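Stirico Brings Out a Brow Gel for People Who Have Given Up on Brow Gel

ELTIDDALE -- Stirico's new tinted gel, Trimham, goes on sale in September in 14 shades, one of which is clear.

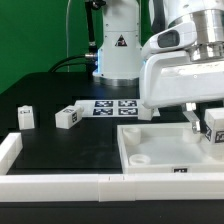 Emese Szabó thinks 14 is too many and has said so in every meeting since spring. Her view is that most people own two eyebrows and would like them to match, and that anything past six shades is showing off. She lost the argument, though she did get the two nearly identical taupes renamed so that shoppers can tell them apart. They are now Wet Slate and Dry Slate.

Trimham is a brush-on gel for sparse, unruly or over-plucked brows, including those last seen in full sometime before the low-rise jean. It sets in 20 seconds and is meant to stay flexible, so that the wearer can raise an eyebrow at a colleague without shedding flakes onto the keyboard. It comes off with ordinary cleanser. It contains no added fragrance, on the theory that the nose is close enough already.

The wand was the slow part. Stirico went through 27 versions of it, among them a curved one that testers kept using on their lashes and a very small one that testers kept losing. The final brush has short bristles on one side for color and a plain comb on the other for calming things down afterward.

"We wanted a product you could put on in a moving elevator," said Szabó. "We don't recommend it. But we wanted it."

The shades run from Oat, for the very fair, to Midnight Errand, a soft black with no blue in it. Three are made for gray and silver hair, a group the brow aisle has tended to offer either brown or sympathy.

Trimham will be sold first at Mészáros, the Eltiddale beauty store, where the opening 500 tubes come with a spare brush head. Shoppers can have a shade matched at the counter from 10 a.m., no appointment needed. Bare brows are best for matching, and the store keeps remover and cotton pads on hand for anyone who arrives already drawn on.

Samples and shade cards are available to press on request from the Stirico office in Eltiddale. Please state your hair color, or the one you are currently using.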